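The Last Two Percent of Clearing the Table

Every few months a new demonstration makes the rounds: a pair of arms folds a shirt, loads a cup into a rack, wipes a counter. The question that follows in my inbox is always the same. Can these machines do chores yet?

My answer is that they can do parts of chores, under conditions that someone has arranged, and that the distance between a part and a whole is larger than the videos suggest. I spent several years integrating arms on packaging lines at Wutitz before moving to kitchen and laundry work, and the second job has made me more conservative than the first.

Start with what is meant by a chore. A factory task has an entry condition and an exit condition. The part arrives in a fixture, the arm acts, the part leaves. On the Wutitz line we rejected a carton if it was off its mark by more than 5 millimeters, and the arm never had to think about it. A household chore has no fixture. "Clear the table" begins wherever people stopped eating, and it ends when a person walks in and does not feel the need to finish it. No sensor reads that second condition.

Dishes are a good test because they look easy. The objects are rigid and light, and they come in few shapes. Perception of plates and bowls is largely a solved problem in decent light. The remaining difficulty is contact. A plate lying flat on a counter offers very little to a two-finger gripper. The rim is thin, the clearance under it is small, and the approach has to be steep enough to get one finger over the lip and the other beneath it. If the angle is wrong, the plate slides. If the force is wrong, it tips.

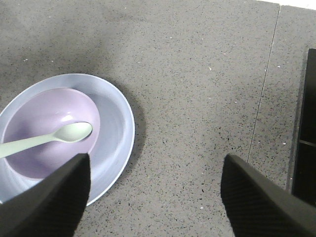
Stacking makes this worse. Once a bowl sits in a plate and a spoon sits in the bowl, the system has to choose an order. A person picks up the whole stack with a thumb on the spoon and does not register having made a decision. A machine that lifts the plate first needs a model of what the bowl will do when the plate tilts. A machine that starts with the spoon has a thin, smooth handle to grasp and must avoid dragging the bowl along with it. Each of these can be trained. Each also fails in its own way, and the failures combine.

The arithmetic is plain. Suppose every grasp in a sequence succeeds 98 times in a hundred, which would be a respectable figure for unfamiliar dishes. A table for four might take 40 grasps. The chance of getting through all of them without a miss is under one in two. Misses can often be recovered, and recovery is where the better groups now spend their effort, but a recovery takes time and some misses land on the floor.

Published results tend to hide this. The Lonovham kitchen trials, which I think were run carefully, reported success per pick over 500 picks. The number was high and I have no reason to doubt it. What I wanted was the number of complete tables cleared with no human hand involved, and the length of time between interventions. Those figures were not in the report. I do not accuse anyone of concealment. Success per pick is easy to measure, and it improves every quarter.

The shop floor shows the same pattern in a milder form. At Nordin, a single arm tends two presses and does it well through the night shift. The operator still clears the scrap bin, straightens the pallet, and peels off the labels that stick to the guard. Those jobs were excluded from the project scope as trivial. They now account for most of the reason a person has to be in the building.

There is a counterargument that deserves a fair hearing. Learned policies have improved faster in the past few years than classical integration did in the decade before, and they improve with data. Grirkus, whose arms I have used, makes this case directly: collect enough examples of spoons in bowls and the long tail gets shorter. I believe that. I have watched a policy handle dishes it had never met, and it would have been foolish to predict that from where the field stood when I entered it.

My disagreement is over the rate. The tail shortens, but the cost of closing each remaining piece goes up, and a household pays for none of it until the whole job is done. A dishwasher is useful because it needs no supervision between the button and the end of the cycle. An arm that needs attention every ten minutes has moved the chore to a different person in the room.

So I would ask vendors for two things. Report full tasks, started from the mess as people left it. Report the minutes of human attention per hour of operation. When the second figure drops below the time it takes me to clear the counter myself, I will buy one.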